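Cable swap evening moves to June

May 13, 2026

Quick one for everybody who has been asking me at the bakery – yes, the cable swap is happening again, and yes, it's moving. We outgrew the back room at Stüber last time (130 people through the door, and I think half of them got stuck behind the coat rack), so Hildegard Brandes has found us the big hall at Drostum for June 26. Doors open at 15:00 and we'll go until people stop turning up.

Same rules as before. Bring the cables you don't use, take home the ones you need, and please, please untangle them first!
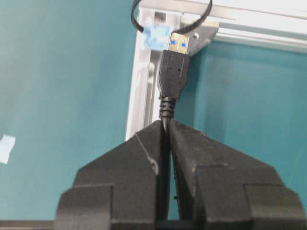 USB is what I get the most questions about, so we're giving it a table of its own this year. Plenty of you have a drawer full of black cables and no idea which ones are worth keeping. My trick is to look inside the plug: if you spot blue plastic in there, as on the black one in the photo, you've most likely got a USB 3.0 cable, and those go in the left-hand box. Plain white or black inside goes in the right-hand one. Have a look at the ribbed bit where the cable goes into the plug too – if it's split, the cable goes straight to recycling.

Volker Rathjen will be there with his tester again, and he's happy to check whatever you bring, up to 20 cables a person. Coffee and cake are from Gustimero. Parking behind the hall is free after lunch, but the gate on the river side stays shut, so come in from the main road.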